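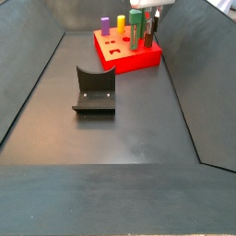 Shoreline Litter Survey at Vilwood Inlet
Student project report, Coastal Studies
Prepared by Dagmar Mikuš

1. Purpose

The project measured how much litter collects on the shore at Vilwood Inlet and whether the type of litter changes with distance from the boat ramp. The district removes rubbish from the ramp and picnic area, but the rest of the shore is cleaned only when a community group asks for bags and a pickup. No item counts had been kept from those cleanups.

2. Site

The inlet faces west and has a gravel beach with a band of driftwood at the high tide line. Rusnák Creek enters at the north end. The ramp is at the south end, beside the parking lot.

3. Method

The shore was divided into seven sections of equal length, numbered from the ramp. Each section was 30 metres long, measured with a tape along the high tide line. All surveys were carried out in March, starting two hours before low tide.

Every item longer than 2 cm was picked up, sorted by material and entered on a tally sheet. Pieces that clearly came from one object were counted as one item. Rope was weighed but not untangled. Items too heavy to lift were marked on the map and left in place.

4. Results

Section 1 gave 28 items, mostly food wrappers and drink cans. Section 7, next to the creek mouth, gave 23, of which the larger share was foam and short lengths of rope. The middle sections had lower counts, and most of the litter there was under the driftwood.

Glass was found only in sections 1 and 2. Fishing line was found in every section except 4.

5. Discussion

The wrappers and cans near the ramp are consistent with litter dropped on site. The foam and rope at the north end could have come down the creek or in on the tide – the survey cannot separate the two. A second set of counts upstream of the Nirimano Road bridge would help.

Driftwood was the main source of error. Small foam pieces were hard to see between the logs, and the counts for sections 3 to 5 are probably low.

6. Recommendations

Add a lidded bin at the north trail entrance.
Use the same section markers for all future cleanups.
Repeat the survey in the fall, after the first storms.

7. Data

Tally sheets and the section map are kept in the Coastal Studies binder, under Vilwood.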